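# Griltley shop – missing orders after the stock import (troubleshooting log)
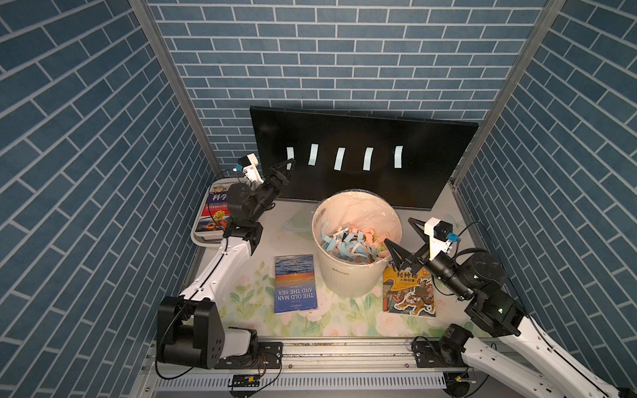 *4 min read*

Right, I'm writing this one up properly, partly so Jessie can close the ticket and partly so I don't have to work it all out again next March. Sorry if it rambles a bit, I've mostly copied it out of my notes as I went.

**What was reported**

Jessie Ogilvie got in touch just after 9am to say that the wallpaper and paint orders on the Griltley shop weren't matching what the warehouse had. The shop said 2,705 product lines after the overnight import. The supplier's spreadsheet had 3,240. Customers were also getting "sorry, this item is no longer available" on things she could see sitting on the shelf behind her, which she was (rightly) a bit cross about.

**First look, 9.20**

My first thought was that the import had fallen over halfway through. It does that when the connection drops, and then it leaves you with half a catalogue and no warning. But the log on Gresano (that's our import server, for anyone new) said "finished" and the time looked normal. No errors, no retries, nothing in red.

So I did the sum. 3,240 take away 2,705 is 535. I searched the log for 535 and there it was, right near the bottom:

```
rows read: 3240
rows skipped: 535
reason: duplicate code
status: finished
```

Skipped rows don't count as errors, so no email goes out. I've grumbled about this before and I'm grumbling about it again now!

**Things I tried that did nothing**

- Ran the import again. Same 535.
- Cleared the shop cache. No change, apart from the front page being slow for a few minutes – sorry to anybody who was browsing.
- Asked Jessie to save the spreadsheet again as a fresh file. Still 535, although the file was smaller, so I've kept that version.
- Turned off the discount plugin, as it was to blame last time. Innocent this time, so I turned it back on.

**Getting warmer, 11.05**

Rang Faisal Bugti at the supplier, Cheema, and he was really helpful. They've changed their product codes this season. The old ones were all numbers, and the new ones have a letter on the end for the batch, so 48120 is now 48120a, 48120b and so on. Lovely, fine, no problem with that in itself.

Except our import has a tidy-up step that strips out anything that isn't a number. Shahzad Baloch put it in years ago when people kept typing spaces and full stops into the code column, and it was a sensible thing to do at the time. Now it turns 48120a and 48120b into the same code, keeps the first and bins the second as a duplicate.

I checked ten of the skipped rows by hand and every one of them had a letter on the end. Good enough for me.

**The fix**

1. Took a backup of the product table (it's in the usual folder, labelled "before letters").
2. Changed the tidy-up step so it keeps letters and only removes spaces and full stops.
3. Made the code field longer on the shop side. It was set to five characters, so my first go chopped the letters straight back off again. That cost me 20 minutes and a cold cup of tea.
4. Ran the import on the test copy. Rows skipped: 0.
5. Ran it on the live shop at 2.40pm. Also 0.

**The orders**

Changing the codes meant that old orders pointed at products which no longer existed under that name. There were 1,439 of them. Nusrat Talpur wrote me a little lookup – old code to new code, with the "a" batch as the default – and I ran it over the lot. Two wouldn't match. Both were for a border paper that Cheema stopped making, so Jessie is going to ring those customers herself.

**Jessie's reply, 3.30pm**

> All looking right this end, thank you. The sample books are showing again as well. Can we please have an email next time it skips anything?

Yes, we can. I've set one up to go to her and to me whenever the skipped number is more than zero. Jawad Janjua wants to be copied in too, so I've added him.

**Still to do**

- Tell the Jokero people, as their stock feed reads the same code field and may have the same five-character limit. I've left a message.
- Delete the "before letters" backup once month end has gone through. Please don't do it sooner!
- Ask Faisal whether the batch letters ever go past z.

Leaving the ticket open until Jokero ring back.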